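FOR RELEASE, September 2026

Clorico opens up Posau, its kit for teaching two-armed robots by hand and from across the room

Hi, I'm Mitiku Yimer. I run the teaching side of things at Clorico, and I'm told a press release should be written by somebody in a suit, in the third person, with the word "leading" in the first sentence. We tried that. It put three of my coworkers to sleep, so I asked if I could write this one myself, and they said yes (a little too fast, if you ask me).

The news first. Starting this month, labs, schools and small workshops can get Posau, the software and hardware kit we use to show a pair of robot arms how to do a job. It runs on the arms we already sell under the Erard name, and we're putting out a set of recordings along with it: 247 demonstrations of small tabletop jobs, all done by people, all with notes on what the person was trying to do. The recordings are free to download. The kit is not, sorry, but there's a price break for schools and I'll get to that.

So what do you do with it? You teach. There are two ways. The first is by hand: you take hold of the arm, it goes soft on you, and you walk it through the motion the way you'd guide a kid's hand around a pencil. The second is by remote control. You sit at a pair of smaller arms, the leaders, and whatever you do with them the big arms do too. Squeeze, and the gripper squeezes. Both ways record the joint positions and the pictures from the wrist cameras at the same time, and both save into the same kind of file, so you can mix them in one training set. People have been asking me for that last part since June.

I like remote control for anything with liquid in it. When I'm holding the arm directly I get in my own way, my elbow blocks the table, and I end up leaning on things. With the leaders I can sit back and watch what the gripper is doing. My coworker Wondimu Tekleab disagrees with me completely and does nearly everything by hand, and his recordings of folding and stacking are better than mine, so I don't push it. You'll find both styles in the download. Look for the initials in the notes.

A word about the jobs we picked. We wanted things that people do without thinking and that arms find hard. Putting a cap back on a bottle. Opening a bag without tearing it all the way down the side. Sliding a cup toward you when there's another cup in the way. And pushing the plunger on a syringe, which has eaten more of my spring and summer than I'd like to admit in a document that my boss will read.

The syringe is a lovely teaching problem, it really is! You have to hold the barrel firmly enough that it stays put and still move the plunger smoothly, and the nozzle needs to be over whatever you're filling before anything comes out. My first tries were all too quick. I'd squeeze the leader handle like I was honking a horn. What helped was slowing the link down, so that a big movement of my hand made a small movement of the gripper. That's now a slider in Posau, right on the main screen, and you can change it in the middle of a recording. We call it the hand ratio. If you only play with one setting on your first day, play with that one.

We use colored liquid for these sessions, so you can see in the wrist camera pictures how much has gone where. Clear water was miserable. I spent an entire afternoon squinting at it.

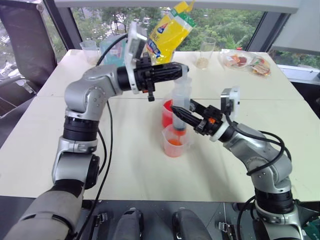 A Posau teaching session at Clorico: the right arm holds a syringe over a small measuring cup as the orange-red liquid streams out.

You'll notice we don't clear everything off the table before we record. I feel strongly about this. Kitchens and workbenches have stuff on them, and if every demonstration happens on a bare surface, the arm learns about bare surfaces. Wondimu keeps a box of odds and ends next to the bench and changes what's out between runs. Snacks go missing from it. We have not looked into the matter.

Now the practical part. The Posau kit includes the leader arms, mounts for wrist cameras, a foot pedal for starting and stopping a recording (hands are busy, feet are free) and the software, which runs on an ordinary desktop computer. Each kit comes with 4 seats, so four people can have their own profiles and their own hand ratio saved. The regular price is $2000 and covers the first year of updates. Schools and public libraries should write to us for the lower rate before ordering – we can't refund the difference afterward, the billing system won't let me, and I've asked twice.

You do need your own Erard arms, one pair, with the current firmware. Older pairs can be updated over the cable. If you bought yours through our partner Tefera, the update will come from them, and they tell me it's ready. Please don't run a session while the update is going on.

We're also running teaching days at our workshop for anyone who'd like to try the leaders before buying. Bring a small object you'd like a robot to learn to handle. It should fit in one hand and you should be okay with it getting dropped. Somebody brought a pocket watch case stamped 1865 to our practice run, and I have never driven an arm so slowly in my life. (It's fine. It went home in one piece.)

Reporters, you're welcome at the teaching days too, and you can drive. I'd much prefer that you have a go yourself and write about that. Wondimu and I are both happy to talk, on the record, about what works and what's still rough. Two things on the rough list right now: recordings longer than a few minutes take too long to save, and the pedal is too easy to bump. A fix for saving is being tested. For the pedal, we've been moving our feet.

To order a kit, ask for the school rate, get the recordings or put your name down for a teaching day, contact the Posau desk at Clorico and mention this release. I read that inbox myself most mornings.

Mitiku Yimer
Head of Robot Teaching, Clorico

About Clorico: We make the Erard line of robot arms and the Posau teaching kit. Erard arms are also sold and serviced by Tefera.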